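# 제초제 라벨을 끝까지 읽는 사람

농약 라벨을 끝까지 읽는 사람을 나는 평생 두 명 만났다. 한 명은 라벨을 쓰는 사람이었고, 다른 한 명은 소송 중이었다. 나머지는 나를 포함해서 제품명과 희석 배수만 보고 뚜껑을 연다. 그래 놓고 8월에 이랑 사이에서 멀쩡히 고개를 든 바랭이를 보며 약이 물이라고 욕을 한다.

작년 여름 내가 그랬다. 밭은 724평이고 그중 절반이 들깨, 나머지가 고추와 내 자존심이다. 농자재상에서 고두라(Jodura)를 한 통 사다가 늘 하던 대로 쳤다. 늘 하던 대로라는 말은 옆집 어르신이 하던 대로라는 뜻이고, 어르신은 이십 년 전에 단종된 약의 방식으로 치신다. 결과는 뻔했다. 명아주는 누렇게 떴다가 열흘 만에 되살아났고, 쇠비름은 애초에 무슨 일이 있었는지도 모르는 눈치였다.

그래서 라벨을 읽었다. 돋보기를 끼고 마루에 앉아서. 글자 크기가 약관보다 작다. 거기에는 잡초 잎이 서너 장일 때 치라고 적혀 있었다. 내 명아주는 그때 허리까지 왔다. 약을 탓할 일이 아니었는데, 탓할 데가 없어지니 오히려 화가 더 났다.

이 글은 라벨을 읽자는 계몽의 글이 아니다. 읽어 봐야 우리가 지킬 수 없는 말이 너무 많다는 불평이다. 바람이 잔잔할 때 칠 것, 이슬이 마른 뒤에 칠 것, 너무 더운 시간은 피할 것, 친 뒤에는 한동안 비가 오지 않을 것. 네 가지를 다 만족하는 시간은 장마철 우리 동네에 하루도 없을 때가 있다. 그나마 있는 날은 꼭 누구네 잔칫날이다.

농업 모임에서 알게 된 리즈 자카리아스 씨는 이런 내 불평을 듣더니, 그러면 안 치면 되지 않느냐고 했다. 옳은 말이다. 옳은 말을 하는 사람들은 대개 화분을 기른다. 낫과 호미로 724평을 매 본 사람은 제초제를 두고 함부로 철학을 하지 않는다. 나도 첫해에는 손으로 다 매겠다고 선언했다가 6월 둘째 주에 조용히 철회했다.

그렇다고 통을 들고 무작정 나서는 쪽이 나은가 하면, 그것도 민망하다. 모임의 인드레크 페트라우스카스 씨는 약이 안 들으면 농도를 두 배로 올린다. 그래도 안 들으면 한 번 더 친다. 그의 논리로는 감기약도 한 병을 다 마시면 나아야 한다. 살아남은 잡초가 씨를 떨구고, 그 씨가 이듬해 더 질긴 얼굴로 올라온다는 이야기를 여러 번 했지만 그는 잡초가 그렇게 똑똑할 리 없다고 한다. 똑똑할 필요가 없다는 게 문제인데 말이다. 죽을 놈은 죽고 안 죽을 놈만 남으면 그만이다.
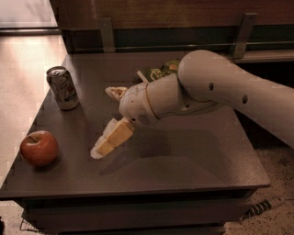 *어두운 탁자 위로 뻗은 흰색 로봇 팔. 그리퍼에 연노란색 덩어리를 물고 있다.*

한해살이와 여러해살이의 차이도 그렇다. 한해살이는 어릴 때 치라고 하고, 여러해살이는 어느 정도 자라서 양분을 뿌리로 내려보낼 때 치라고 한다. 말은 쉽다. 그런데 우리 밭에서는 둘이 한 이랑에 섞여 산다. 바랭이 때를 맞추면 쑥은 너무 이르고, 쑥 때를 맞추면 바랭이가 이미 손주를 봤다. 이랑마다 날을 잡아 주자니 내가 농부인지 잡초의 일정 비서인지 모르겠다.

그나마 쑥과 메꽃은 가을에 따로 잡기로 했다. 들깨를 털고 나서 밭둑을 돌며 잎이 아직 시퍼런 것만 골라 친다. 이 방법은 작년에 처음 써 봤고, 솔직히 성적표는 봄이 되어야 나온다. 지금 밭둑은 얼어 있고 쑥은 땅속에서 무슨 생각을 하는지 알 길이 없다.

물 이야기도 해야겠다. 희석 배수만 지키면 물은 아무 물이나 되는 줄 알았다. 도랑에서 퍼 온 흙탕물에 약을 타면, 약에 따라서는 흙 알갱이에 들러붙어 제 힘을 못 쓴다고 한다. 나는 그 도랑물로 세 해를 쳤다. 세 해 동안 도랑의 흙을 정성껏 제초한 셈이다. 지금은 집에서 수돗물을 받아 경운기로 나른다. 200리터 통을 싣고 농로를 오르면 반은 밭에 가고 반은 내 바지로 온다.

노즐은 또 어떤가. 고베세르(Goveser) 분무기를 살 때 노즐이 세 개 들어 있었는데, 두 개는 서랍에서 나사와 함께 늙어 가고 있다. 입자가 고우면 골고루 묻을 것 같지만 고운 안개는 바람을 타고 남의 콩밭으로 간다. 제초제로 이웃의 콩잎을 오그라뜨려 본 사람은 알 것이다. 그 뒤로 얻어먹는 콩국수는 맛이 다르다. 아예 못 얻어먹는 경우가 더 많고.

내가 바라는 것은 거창하지 않다. 라벨 앞면에 제품 이름을 그렇게 크게 박을 자리가 있으면, 그 절반이라도 떼어서 잡초가 몇 잎일 때 치는지 그림으로 그려 달라. 비가 언제까지 안 와야 하는지도 굵게 써 달라. 구르클로우(Gurklow)라는 약은 통에 밀밭 너머로 해가 뜨는 그림이 있는데, 나는 밀을 심지 않고 해는 그냥 둬도 뜬다.

파는 쪽도 한마디쯤 물어봐 주면 좋겠다. 무슨 풀이 났는지, 얼마나 컸는지. 내가 다니는 농자재상에서는 밭이 몇 평이냐고만 묻고 통 개수를 계산한다. 허리까지 온 명아주를 앞에 둔 사람에게는 낫을 팔아야 맞다. 낫은 마진이 적다는 것도 안다.

올해 계획은 이렇다. 5월에 일찍, 잎이 서너 장일 때 한 번. 때를 놓치면 치지 않고 예초기를 든다. 고추 이랑에는 부직포를 깐다. 들깨는 조금 배게 심어서 저희끼리 그늘을 만들게 둔다. 아내는 이 계획을 냉장고에 붙여 두었고, 그 옆에는 재작년 계획도 아직 붙어 있다. 두 장의 첫 줄이 똑같다.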